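¿Cómo quito el polvo de una cesta de mimbre blanca sin estropearla?

Preguntado por Mohcine Helmy el 12 de agosto de 2024

Tengo una cesta rectangular de mimbre blanco, de trama muy fina y con el borde trenzado, que lleva media vida en el salón acumulando mandos, cajas y recibos de cosas que ya no existen. El polvo se ha instalado entre las fibras y paga menos alquiler que yo.

He probado con un trapo y solo he conseguido cambiarlo de barrio. 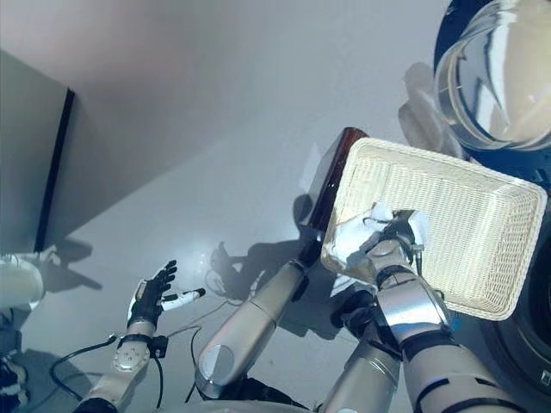 Mi cuñado dice que la meta en la bañera con lejía, pero también decía que el Dumano no necesitaba aceite. ¿Se puede mojar?

2 respuestas

Aurora Quintela
Lejía no, que amarillea. Vacíala, ponla boca abajo y dale unos golpes en el culo, como a un molde de bizcocho. Luego aspirador con boquilla de cepillo, y para el borde una brocha de pintor de cerdas blandas. Si sigue gris, paño apenas húmedo con jabón neutro y a secar a la sombra unas 24 horas. Si está pintada, prueba antes en una esquina de la base. La mía es de Roluno, tiene 14 años y ha sobrevivido a dos gatos.

roluno_fan3
yo la tiraria y compraria una de plastico, se lava con la manguera y listo

Comentario de Mohcine Helmy: Lo de la brocha funciona. La manguera la dejo para mi cuñado.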